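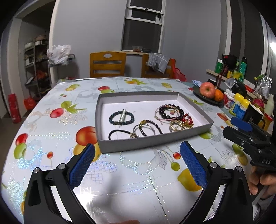 # Kelemen Household Word List

The Kelemen Household Word List records the everyday names that speakers give to small personal belongings, such as jewelry, hair accessories, keys, sewing supplies and writing tools. It is maintained by the Vuvport Language Archive and is intended for teachers, dictionary editors and students of regional speech.

## Contents

The current release contains 900 entries collected from 60 speakers in Nulldale and Vuvport. Each entry pairs a spoken term with a plain definition and a short usage note.

| File | Contents |
|---|---|
| `entries.csv` | Terms, definitions and usage notes |
| `speakers.csv` | Age band, home town and first language of each speaker |
| `variants.csv` | Alternate spellings and pronunciations |
| `CHANGES.md` | Corrections made after the first release |

## Entry fields

- `term`: the word as the speaker gave it, in lower case
- `definition`: written by an editor and checked by a second editor
- `category`: one of 14 subject categories
- `speaker_id`: matches the first column of `speakers.csv`
- `note`: optional; may be blank

Terms such as "bangle," "bracelet" and "hair tie" appear more than once where speakers drew the line between them differently. These entries have not been merged. Users who need a single definition for each term should consult the `preferred` column in `variants.csv`.

## Collection

Interviews were conducted by Magdolna Katona and Lahcen El Idrissi. Speakers were asked to name belongings they used at home and to explain when they would use one word in place of another. Answers were transcribed by hand and reviewed by Zsolt Szénási. Personal names and street addresses were removed before release.

## Known limits

Speakers under the age of 14 were not interviewed. Coverage of tool names is thin, and several entries in the `sewing` category still lack notes. Pronunciations follow the archive's own simplified spelling and should not be read as phonetic transcription.

## Use and corrections

The list may be copied and adapted for teaching and research, provided the archive is credited. Corrections should be submitted as an issue with the `entry_id` in the title. Version 2 is scheduled for February. Kourosh Parsa is responsible for releases, and requests for the speaker consent form should be addressed to him.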